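Gralside Forum > End effectors and cameras > Wrist camera vs fixed camera for cube sorting, same gripper

stekleab
Posted 14:12

I've been comparing two camera positions on the small bench and would like a second opinion before I bolt anything down for good. The task is the usual one: coloured cubes picked off the bare table and put on plates, red to pink, yellow to yellow, dark blue to light blue. Gripper is the Pakevix two-finger with the stock blunt pads. Controller is the Esach, firmware as supplied.

I ran 240 picks on each camera with the same start poses, drawn from a list so that neither got the easy ones.

Fixed camera: 3 missed picks.
Wrist camera: 11 missed picks.
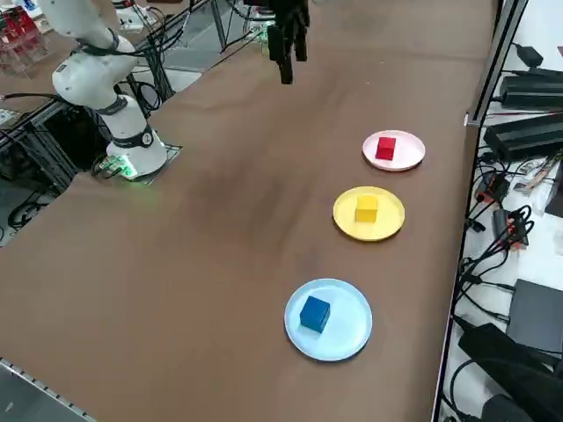

I had expected the opposite. The fixed view has worse resolution at the far plate and the arm gets in the way on part of the approach. All the same, the error at the pick point stayed flat over the whole table, and the wrist version drifted as the run went on. Hand-eye calibration was done once at the start for both.

Exposure is locked on the fixed camera and automatic on the wrist one. Lighting is overhead only.

Selamawit Tekleab

morten_k
Posted 14:40

Auto exposure on the wrist is your problem, or the first of them. Lock it and run again before drawing any conclusions about position.

Also, what were the misses? Closed on nothing, or closed on a corner?

stekleab
Posted 15:03

Mostly corners. Nine of the 11 were cubes rotated well away from square to the fingers. The pads landed on an edge, the cube turned as they closed, and it ended up outside the grip. The other two closed short of the cube.

The three on the fixed camera were all corners as well.

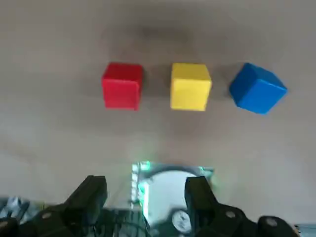
Wrist camera, fingers open, before the approach. Blue is the rotated one.

Detection had all three colours there. It's the angle estimate that suffers, and the blur doesn't help.

palletjack
Posted 15:21

I'd disagree with morten_k on the order of things. If nine out of 11 are rotated cubes then you have an angle problem, and exposure is a side issue. What are you fitting? If it's a box around the colour blob, you get position and next to nothing on yaw. From high up on a fixed mount you see mostly top face, so a minimum-area rectangle gives a fair answer. From a slanted wrist view you get top and side faces merged into one blob and the rectangle fits neither.

Segment the top face only. It's lighter than the sides under overhead light, so a second threshold inside the colour mask will often do it.

morten_k
Posted 15:34

A second threshold on brightness, with auto exposure running. Think about that for a moment.

palletjack
Posted 15:37

Fine, lock the exposure first. The point about the faces stands.

stekleab
Posted 15:52

It is a minimum-area rectangle on the colour mask, yes, the same code for both cameras. So the comparison isn't as fair as I made out. I'll split the mask.

Exposure will be locked for the rerun. There's green light near the bottom of the wrist view and I would guess the metering is reacting to it. I can crop the metering region or go fully manual. Manual is less bother.

d_arkwright
Posted 16:30

Two things.

1. Drift over the run sounds mechanical to me. Check the camera bracket on the wrist. I had one on a Tesfamariam arm that crept under its own cable weight, and no amount of calibration fixed it. Strain relief on the cable did.

2. What is your latency on the wrist stream? I measured 154 ms from frame to command on the Esach with its default buffer. If you take the frame while still moving, that is plenty to put you off by a few millimetres. Set the buffer to one and stop before you grab.

stekleab
Posted 16:48

I don't stop before grabbing. The arm slows down but it's still moving. Buffer is at default too. That could account for the two that closed short.

Bracket feels solid by hand, but I'll put a dial indicator on it before and after the next run.

palletjack
Posted 17:05

If you stop for every frame you lose the cycle time, and then there's little point in the wrist camera for this job. Three fixed plates and a flat table. Keep the fixed one.

d_arkwright
Posted 17:19

It costs a fifth of a second per pick. I can live with that. The fixed camera is no use to him once the arm covers the cube.

stekleab
Posted 17:26

Her. And the arm only covers it late on, after the target is already set, so occlusion cost me nothing in this test. It would if the cubes could move.

Plan for the rerun: manual exposure, top face only, buffer at one, full stop before the frame, 240 picks each again. I'll change all four for both cameras, then put them back one at a time on the wrist if the gap closes. Logs will go in this thread.

morten_k
Posted 17:41

Post the yaw error per pick as well, please. The miss count on its own hides most of it.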